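Game Equipment Loans: Frequently Asked Questions
Kuvurau Community Game Library - Members' Information

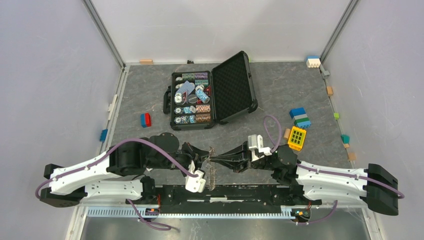
An open poker set in its carrying case, with stacked chips in the base and egg-crate foam lining the lid.

The following answers apply to all boxed and cased games lent by the Library, with particular attention to poker sets, which account for a large share of the inquiries received at the loans desk. Questions about room reservations are answered on a separate page.

BORROWING

Who may borrow a poker set?
Any adult member whose account is in good standing may borrow one cased set at a time. Household memberships count as a single account for this purpose. Junior members may use the sets on the premises when accompanied by an adult.

How large is the collection?
The catalog currently lists 3,376 items, of which 527 are cased or boxed sets with multiple loose parts. The remainder are single board games, card games, building toys and puzzles.

How long is the loan period?
Cased sets are lent for 14 days. One renewal of the same length is permitted unless another member has placed a hold. Sets borrowed for an event on the Library's premises must be returned to the desk the same evening.

May a set be reserved in advance?
Yes. Reservations may be made at the desk or by telephone up to two months ahead. Demand is highest in September, when the neighborhood leagues resume, and members are advised to reserve early for that month. A reserved set is held until closing time on the day of collection and is then released.

Does the Library permit play for money?
No. Chips are lent for recreational scoring only. Members are responsible for observing the law wherever the set is used.

CHECKING AND PACKING

What should be checked at collection?
Each case carries a contents card stating the number of chips in each color, the number of card decks and any accessories. The card differs from one set to another, and members should rely on the card supplied with their own case. Please compare the contents with the card at the desk before signing. Shortages reported after the case has left the building are treated as having occurred during the loan.

How should the chips be returned to the case?
Chips should be sorted by color and stacked in the compartments in rows. Loose chips should not be left on top of the stacks when the lid is closed. Decks are to be squared, placed in their boxes where boxes are supplied, and returned to the compartment marked on the card.

Why is foam fitted inside the lid?
The foam presses lightly on the contents and keeps the stacks from shifting while the case is carried. It should not be removed or trimmed. If a lid does not close easily, a stack is probably standing too high - please open the case and reseat the chips. Do not force the latches.

May the case be stored upright?
During the loan, cases should be kept flat with the base down. They may be carried by the handle for ordinary journeys.

May children's building toys be used alongside a poker set?
They may, but the two should be separated before packing. Small bricks and blocks are among the items most often found in returned card and chip sets, and a single brick beneath a row of chips can prevent the lid from closing. Stray pieces belonging to the Library's toy collection may be handed in at the desk in any container.

CLEANING AND DAMAGE

How may chips be cleaned?
Wipe them with a soft, slightly damp cloth and dry them fully before packing. Soap, alcohol and dishwashers are not permitted. Playing cards should not be cleaned at all; marked or sticky decks will be replaced by the Library without charge - up to one deck per loan.

What happens if chips are missing?
Members have seven days from the return date to look for missing chips. After that time a replacement charge is applied for each chip. Substitutes bought elsewhere cannot be accepted, as weights and diameters vary.

What if the case itself is damaged?
Report damage to corners, edging, handles or hinges when the set is returned. Ordinary wear is not charged. Members should not attempt repairs with glue or tape.

DONATIONS AND CONTACT

Does the Library accept donated sets?
Complete sets in a closing case are welcome. Incomplete sets are accepted for spare parts if the chips match a type already held. Over 101 items have entered the collection in this way.

Whom should members contact?
Loans and reservations: Gülizar Yurt
Missing parts and repairs: Nevzat Baysal
Donations: Lụa Hoàng

The desk is open until 7:00 p.m., except on Friday, when it closes at 5:00 p.m.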